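4. Clearing a table into a basket

4.1 Why this chore

Most of the jobs people ask about when they hear we work on home robots are some form of putting small things away. Toys go in a bin, loose parts go back in a tote, socks go in a hamper. The motions look the same from a few feet away: find the thing, pick it up, carry it over a rim, let go. We chose this chore as the first of three because a small child can do it and because the same job comes up on a shop floor, where the Sýkora packing site already pays people to do it between shifts.

We used foam cubes and a woven basket on a white table. The cubes are soft, light and easy to grip, so a failed pick is rarely the fault of the object. The basket is harder. It has a raised rim, its sides flare, and the weave has gaps that a fingertip can catch in. It can also slide when pushed. A rigid plastic tray would have given us better numbers, but few of the homes in our earlier survey kept loose items in rigid plastic trays.
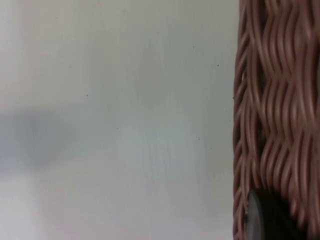
Figure 4. Wrist camera view of the pale tabletop and the woven side of the basket, with a gripper finger in front of the wicker at lower right.

4.2 Setup and procedure

Two arms face each other across the table, each with a parallel gripper. Cubes start outside the basket in positions drawn at random before each attempt. An attempt counts as a success when every cube is in the basket and both grippers are clear of the rim. It counts as a failure when a cube leaves the table, when the basket is tipped, or when the operator stops the run.

Each of the three chores in this paper was attempted 300 times, for a total of 900. Attempts were run in blocks of 100, with the cameras checked between blocks. Razia Niazi and Branislav Hudec scored all attempts from video without knowing which controller had been used. Where they disagreed, Ctibor Holub made the final call. The controllers were the scripted baseline from Skuvov, the learned policy trained on our own demonstrations, and direct control by a human operator, which we treat as the upper limit for this hardware.

4.3 Picking up

Picking was the strongest part of the learned policy. A cube on open table, away from the basket, was nearly always lifted on the first or second try. Color made little difference.
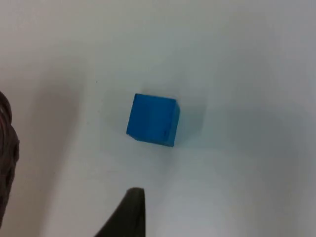
Orientation mattered more. When the faces of a cube were turned well away from the line of the fingers, the baseline closed on two corners and the cube spun out of the grip. The learned policy turned its wrist first in most of these cases. It did so slowly, and Sinan Oral, who recorded many of the demonstrations, noted that the operators had also slowed down at this point. We think the policy copied the hesitation along with the turn.

Cubes next to the basket wall were a different matter. A finger has to fit between the cube and the wicker, and the wall leans out over the gap. The learned policy often pushed the cube along the wall before it found a grip, and sometimes pushed the basket too. Human operators dealt with this by nudging the cube into the open and picking it up there. None of our demonstrations labeled that nudge as a separate step, and the policy seldom produced it.
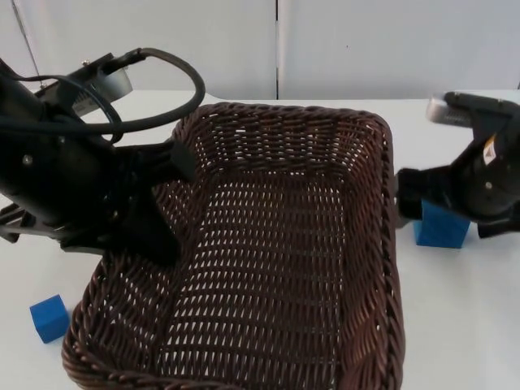

Can the system be left alone to tidy a table?
Only for short stretches, and only when the cubes start well clear of the basket. With cubes close to the wall, someone still needs to be near enough to stop the arms and straighten the basket.

4.4 Carrying and letting go

Once a cube was held, it was usually carried over the rim without trouble. Drops in transit were rare. Most of the remaining failures came at release. The policy judged the height of the rim poorly when the gripper hid it from the wrist camera, and a low approach brought the fingers down on the braid. In a few runs a finger caught in the weave and lifted one side of the basket.

We tried raising the carry height. This removed most of the rim contacts and made the cubes bounce when they landed, so that one or two rolled against the far wall. For foam cubes that does no harm. For cups or for machined parts it would.
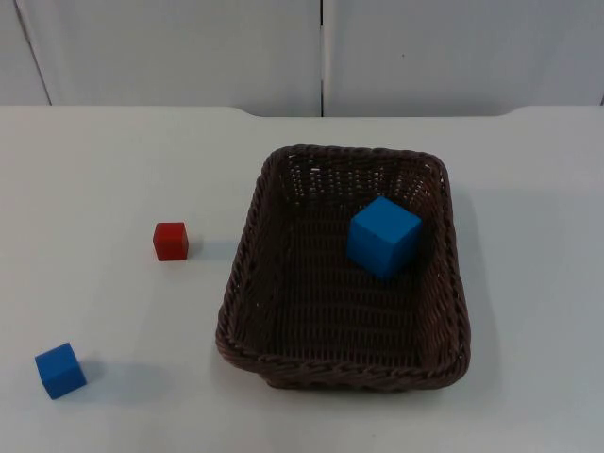 Stopping too early was the other common fault. The policy had no count of what was left on the table and relied on what the cameras showed in the last few moments. With one cube in the basket and others still outside, it would at times return both arms to rest as if the job were done. Zdislava Hrnčiar added a simple check that compares the table with a view taken before the run and sends the arms back if anything outside the basket remains. With the check in place, early stops dropped to eight in the last block.

Time is still the weak point. An operator working by hand, with no robot, clears the same table in a few seconds. The learned policy takes minutes when it goes well. The plant manager at Wirnico told us this would be acceptable overnight and useless during a shift, and the families in our survey gave much the same answer about evenings and dinnertime. Section 5 repeats the comparison with folded cloth.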